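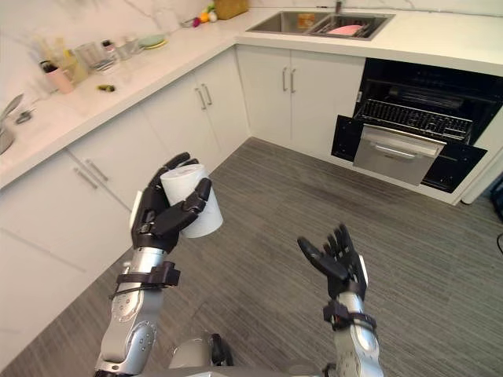

Figure 1. Roll held in the left hand, right hand open. Kitchen bay, head view.

MOBILE MANIPULATION LAB
Handout 4: Holding and carrying a paper roll
Issued 19/09/2026. Replaces the May version, which used the old hand controller.

Read before the session
Sections 1 and 2 of this handout, and the Netport connection sheet. Groups that have not passed the stop-button check cannot book the bay.

1. Purpose
The task is to hold a paper roll upright in one hand while the other arm stays free. The roll is light and hollow and gives under load. A grip force that suits a mug will crush it, and a grip force that suits a sponge may let it slide. You will record hand data for repeated grasps, pick a closing current and defend your choice in the report.

2. Terms used
Grasp height: distance from the lower end of the roll to the middle of the palm, measured along the roll.
Tilt: angle between the axis of the roll and the vertical.
Free arm: the arm not holding the roll. Its hand is kept open and clear of the worktop, doors and racks.
Slip: any movement of the roll relative to the palm after the fingers have stopped closing.

A high grasp, as in Figure 1, leaves the lower part of the roll hanging below the fingers. This is convenient for placing, as the bottom end reaches the surface before the hand does. The cost is a longer lever arm if the roll touches something on the way. A grasp at mid-height is steadier in transit but brings the fingers close to the worktop at release. Either is acceptable. State which you used and keep to it for the full set.

3. Procedure
3.1 Log in to Plodico and load the profile "roll_left". Check that the wrist straps are snug and that the cables have enough slack for full wrist rotation.
3.2 Move both arms to the ready pose. Zero the finger sensors with the hands open.
3.3 Place the roll between the fingers and thumb of the left hand. Close at the default current, then wait for the finger positions to settle.
3.4 Hold for 9 seconds. Log tilt at the start and end of the hold.
3.5 Rotate the right hand palm up and return it. The left hand should not move. If it does, the arms are still coupled in software; clear the flag and restart the trial.
3.6 Release into a person's hand, never on to the floor.
3.7 Repeat until you have 50 valid trials. Change the roll when the core is visibly out of round.
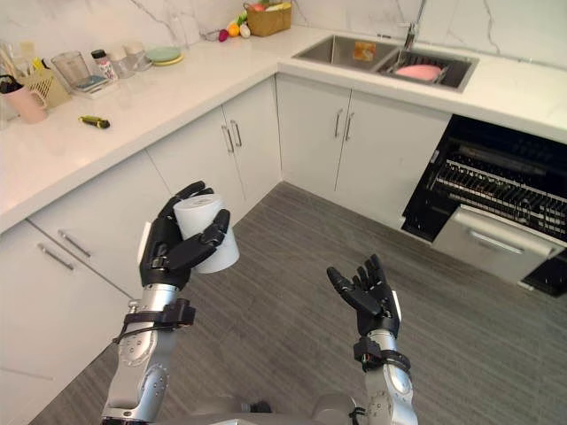

A small tilt at the start of a hold is normal and does not make a trial invalid. What matters is the change over the hold. The thumb closes against four fingers, so the load is rarely even, and the roll tends to settle towards the side with less contact. Last year's sets gave 29 trials with measurable slip, most of them at the lowest current tested.

4. Common faults
Fingers stop early: the Riketti driver has hit its current limit. Raise the limit one step only.
Tilt reading jumps: loose cable at the wrist module. Stop, power down, reseat.
Free arm drifts: gravity compensation is off, or the wrong tool mass has been entered.
No data in log: the Tomoana recorder was started before the profile was loaded. Start it after.

5. What to hand in
One log file per group, the plot of tilt change against closing current, and two pages of text. Give units on both axes. Invalid trials stay in the log with a reason code.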